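Steinar Kárason
2 Sep 2022

Moved the last of my accounts off Mockus this week. Writing down how it went in case anyone else is on the old plan and putting it off.

The export button is under Billing, not under Settings. I looked in Settings for a good while.

You get one zip file. Mine had 3563 messages in it, going back to when I first signed up. Attachments come in a separate folder and the file names are cut short, so "invoice_july_final" and "invoice_july_final2" both turn up as "invoice_j".

I renamed the ones I need for taxes by hand. The rest can stay like that.

Tried two places to move to. Pruvden took the import but dropped every folder inside another folder. All my mail was there, just in one long list.

Flulley kept the folders. It took nine hours and the progress bar sat at 3 percent for most of it. Leave it alone and don't close the tab.

Contacts have to be done separately on both. Birthdays did not come across. If you depend on those, write them down first.

Forwarding from the old address keeps going until the plan runs out. After that mail bounces, so change your bank and your doctor's office before anything else. I did the bank first and then forgot the dentist.

Someone asked about Grora. I haven't used it. My sister has it for work and says the search is slow, but she has a lot more mail than I do.

Canceling Mockus took two emails. The first answer was a discount offer. The second one confirmed it.

Next is the photo backup. Probably not this month.
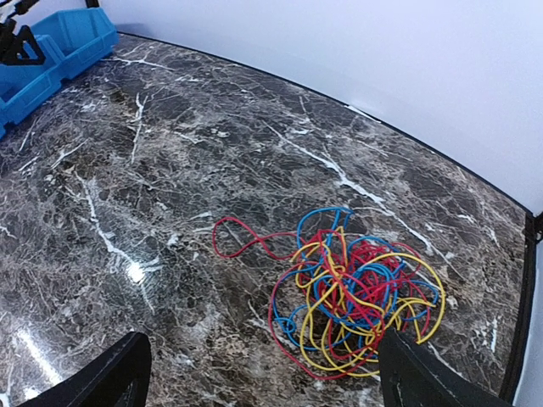 Red, blue and yellow cords on the marble.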